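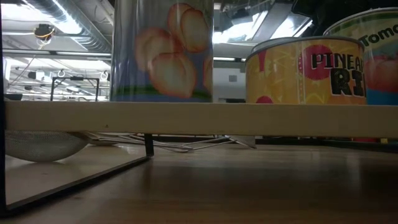 Why I Picked Canned Fruit

My grandmother's pantry had more cans in it than our school cafeteria, and I grew up thinking canned peaches were just what peaches tasted like. So when Ms. Cheon told us to pick a food and find out how people store it, I didn't have to think very long. I wanted to know if families still keep canned fruit at home, and what they do with it.

What I Did

I wrote a short survey and Trí Tăng helped me hand it out on Bolano Street and at the Skultberg apartments. We got 197 back, which was way more than I expected (Trí is very good at talking to strangers!). I also sat down with Wilmer Usuga, who ran a corner grocery for 22 years and has strong feelings about syrup.

What People Told Us

Most households had at least one can of fruit. Peaches came first, then pineapple, then fruit cocktail — which nobody under 20 seemed to like. A lot of people said they were saving theirs for a storm or a power outage. Others just forgot it was there. One lady on Bolano Street went to check while I waited and came back with pears she didn't remember buying.

Wilmer said heavy syrup used to sell best, and later on his customers started asking for fruit packed in juice. He still eats the heavy syrup kind, over cottage cheese.
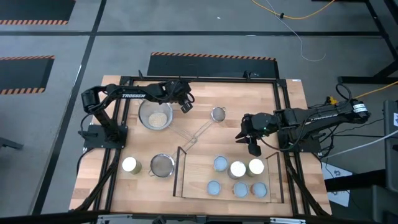

Does a dented can have to be thrown out?

It depends on the dent. A small, shallow one on the side is usually fine, but if it's deep, sits on a seam, or the can is bulging or leaking, throw it away and don't taste it first.

What I'd Change

My question about "how often" was too vague. Lok-yiu Tsang pointed out that "sometimes" could mean weekly or every Thanksgiving, and she's right. I'd also ask where the cans are kept, because a few people wrote "garage" in the margin and I'd love to know how hot it gets in there.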